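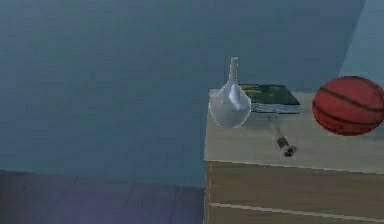
Remembering the Goodall Mill Fire: A Conversation with Mounir Farouk

When the Trovton Historical Association opened its oral history program in June, the first name on its list was that of Mounir Farouk. Mr. Farouk was a shift supervisor at the Goodall textile mill on the night it burned, and for 20 years he had declined every request to speak about it in public. He agreed this time on the condition that the interview be conducted by Anouk Wouters, whose father worked on the same line.

"I knew I would not have to explain the building to her," he said. "She used to bring the lunch pail to the side gate."

The fire began shortly after the start of the late shift, on the finishing floor. Mr. Farouk was at the far end of the building signing for a delivery. He recalls the smell before the alarm, and he recalls that the radio in the loading office went on playing after the lights had failed.

"It was a baseball game," he said. "I could tell you the inning. I could not tell you how I got down the stairs, and I have tried many times to put that part back together."

All but three of those on shift reached the yard. Mr. Farouk knew each of the three well, and at the request of their families they are not named in this account. He spent the rest of the night in the parking lot with a clipboard, reading the roll to anyone who would answer. He still has the sheet, folded in the back of a dictionary.

Asked what he had wanted people to understand in the years since, Mr. Farouk was slow to reply. He spoke first about the telephone. His sister called from overseas before dawn, having heard nothing of the fire. She had simply woken and wished to talk.

"I told her everything was fine," he said. "Then I sat on the kitchen floor until my wife got up. We have never discussed that call, my sister and I. Perhaps she will read this."

The mill was not rebuilt. Its site was sold and now holds a distribution center, and the brick gatepost on Clurer Street is the only part of the original property still standing. Former employees meet there each year at the hour of the alarm. The gathering has no speakers and lasts 18 minutes, the time between the first bell and the arrival of the fire engines.

Ms. Wouters asked whether he attends.

"Every year but one," he said. "I stand on the other side of the street. People know I am there, and they nod – that is enough for me."

The full recording, together with a transcript prepared by Freya Greenwood, is available in the Association's reading room on request.

Published December 12, 2024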